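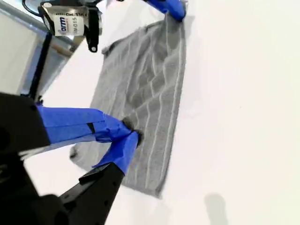
Towel folding at Prallau: who's it for?

lintlord
13 February 2023
Management reckons the arms free us up. Five of us on fold now, was 9 in October.

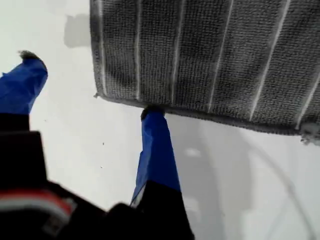

Grey towel, striped side.

selvedge_sue
Freed up for what? I've been "redeployed" to sorting, same pay, worse back.

calado_nights
Bit harsh. My wrists don't miss folding 20 bags a shift.
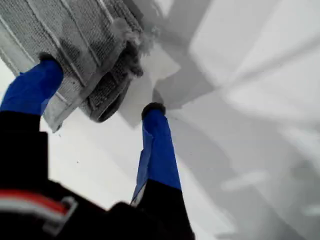 lintlord
Fair, but somebody still refolds the crook ones, and that labour isn't in the Skendex report. 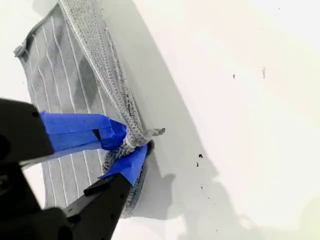

selvedge_sue
Ask them for the refold hours. I've asked twice.

calado_nights
Will do. Still not going back to hand fold.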